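The Drives in My Hallway Closet

By Zofia Ziółkowski
April

124 shares | 17 comments

I have a confession to make about my hallway closet. Behind the vacuum cleaner and the winter boots there's a gray box with slots in it, and everything my family has ever photographed lives in there. I bought it secondhand for $100 from Imtiaz Mollah, who runs a little repair counter called Umo, and for months I was scared to touch it (what if I sneezed on my wedding?).

Then last month it started beeping at 2 in the morning. I called Imtiaz, who laughed at me for a good while and told me to pull the bad drive and put a new one in. Me! With my own hands!
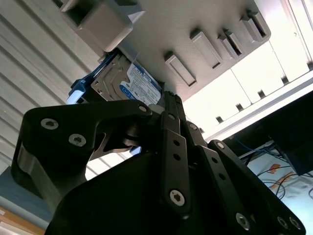 What I love about a 3.5-inch drive is how solid it feels. Phones get thinner every year and my pictures are supposedly floating off in some cloud, but a hard drive is a proper lump of metal, and it sits in its caddy like a loaf in a pan. I'm very fond of a blue caddy, by the way. Plain black ones look so gloomy, and if I'm going to be on my knees in a closet I want some color down there with me.

The swap itself took me 59 minutes, and I'd say 58 of those were nerves. I wrote the date on a piece of masking tape, stuck it to the new caddy, and pushed until I felt it click. Then I made tea and watched a progress bar crawl along until dinner — more gripping than most of what's on TV, if you ask me.

I've since bought a spare, and it lives in the sock drawer. My husband has asked me to stop showing it to guests.

Share this story | Back to top
© Visia Magazine. All rights reserved.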